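Plier un maillot sans jamais l'avoir vu

Un carton est facile à saisir pour un robot. Sa forme est connue, elle ne change pas quand on le touche, et deux photos suffisent à calculer où poser les doigts. Un vêtement pose un autre problème. Le même tee-shirt, lâché deux fois sur une table, donne deux objets que la caméra ne sait pas rapprocher. C'est sur ce point que travaille depuis le mois d'août l'équipe de Genivaldo Meireles, au laboratoire de Droststead, avec une méthode baptisée Vada.

Le principe tient en une phrase : avant de plier, il faut savoir quelle partie du vêtement on regarde. La plupart des systèmes antérieurs cherchaient d'abord à étaler le tissu, puis à reconnaître sa silhouette. Cela marche avec une serviette. Avec un maillot de sport, les emmanchures se retournent, le col se redresse, un pan passe sous l'autre, et la silhouette ne dit plus grand-chose. Vada laisse la silhouette de côté et s'appuie sur les bordures : cols, ourlets, bandes contrastées, ceintures élastiques.

Le choix des vêtements d'essai découle de cette idée. Le maillot de basket rouge utilisé à Droststead porte un col blanc rayé de rouge et des bandes du même dessin aux emmanchures, qui restent repérables même quand la poitrine est froissée. Le lettrage noir cerné de blanc, en revanche, s'est révélé un piège. Un pli suffit à couper une lettre en deux, et les premières versions du programme prenaient ces contours pour des coutures.
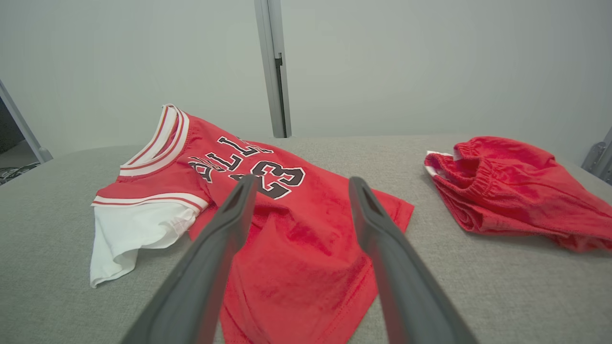

Pourquoi ne pas simplement placer une caméra au-dessus de la table ?

Une caméra fixe voit l'ensemble, mais le bras lui cache le tissu au moment où il s'en approche, c'est-à-dire quand l'information compte le plus. Une caméra portée par le poignet garde la zone de saisie en vue jusqu'au contact. Elle perd en contrepartie la vue d'ensemble, et le programme doit se souvenir de ce qu'il a observé plus tôt.

Cette mémoire est la partie la plus originale du travail. À chaque image, Vada note les bordures reconnues et leur position estimée sur la table. Quand le bras se déplace, il compare la nouvelle vue à la précédente et corrige ses estimations. Une bordure qui sort du champ n'est pas oubliée : elle est conservée avec une incertitude qui augmente tant qu'elle n'a pas été revue. Si cette incertitude dépasse un seuil, le bras recule et regarde de nouveau avant de tenter une prise.

Kátia Pacheco, qui a écrit cette partie du programme, avait d'abord fixé le seuil trop bas. « Le bras passait son temps à vérifier. Il ne se trompait presque jamais, mais il ne pliait rien non plus. » Le seuil dépend maintenant de l'action prévue. Pour pousser un tas de tissu, une estimation grossière suffit. Pour pincer un ourlet, il faut davantage de précision.
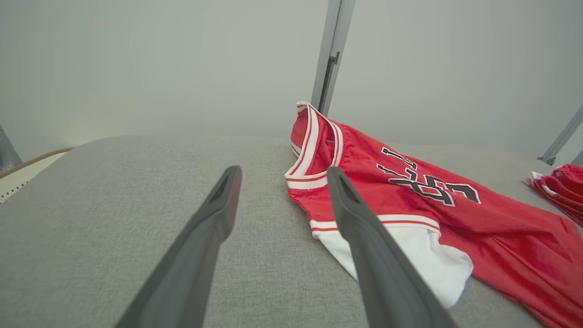
L'apprentissage s'est fait sur 3000 séquences de manipulation, enregistrées sur une table garnie d'un tissu gris clair. Un opérateur guidait le bras, saisissait le vêtement, le déplaçait ou le pliait, puis recommençait à partir d'une autre disposition. Toutes les séquences n'étaient pas exploitables. Après élimination des enregistrements incomplets ou mal synchronisés, il en est resté 2236, et c'est sur celles-là que portent les résultats publiés par l'équipe dans un rapport daté du 22 décembre 2020.

L'annotation a pris plus de temps que les enregistrements. Il fallait indiquer, image par image, quelles bordures étaient visibles et à quelle partie du vêtement elles appartenaient. L'équipe a fini par utiliser Elteo, un outil interne qui propage une annotation d'une image à la suivante et demande une correction seulement en cas de désaccord. Les passages où le tissu se retourne ont tout de même été repris à la main.

Le rapport compare Vada à Soylu, la méthode que le laboratoire employait auparavant et qui repose sur la silhouette. Sur un vêtement déjà étalé, les deux se valent, et Soylu est plus rapide. L'écart se creuse à mesure que le tissu est chiffonné. Quand le maillot est en tas, Soylu renonce ou choisit un point de prise au hasard, alors que Vada trouve le plus souvent une portion de col ou d'ourlet à partir de laquelle commencer.
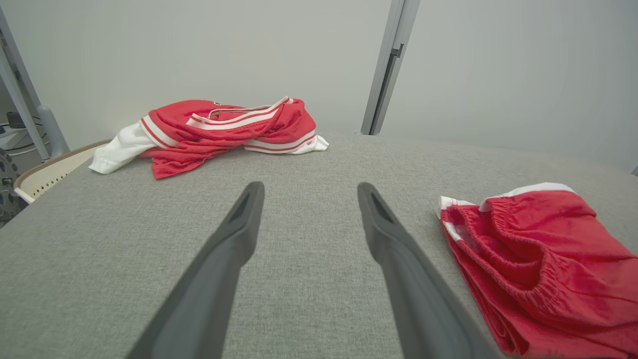
Les shorts ont donné des résultats moins nets. La ceinture élastique fronce le tissu et produit une série de petites ondulations que le programme confond parfois avec plusieurs bordures superposées. Meireles pense que le défaut vient des données, où les hauts sont bien plus nombreux que les bas. Pacheco est moins convaincue et voudrait traiter les fronces comme une catégorie à part.

L'autre limite est connue depuis le début. Une méthode fondée sur les bordures suppose qu'il y en ait de visibles. Un tee-shirt uni, dont l'ourlet a la couleur du reste, offre beaucoup moins de prise, et un drap encore moins. L'équipe a commencé des essais en lumière rasante, pour faire ressortir les coutures par leur ombre. Ils ne figurent pas dans le rapport.

La prochaine campagne d'enregistrement portera sur trois types de vêtements unis, avec la même table et le même bras.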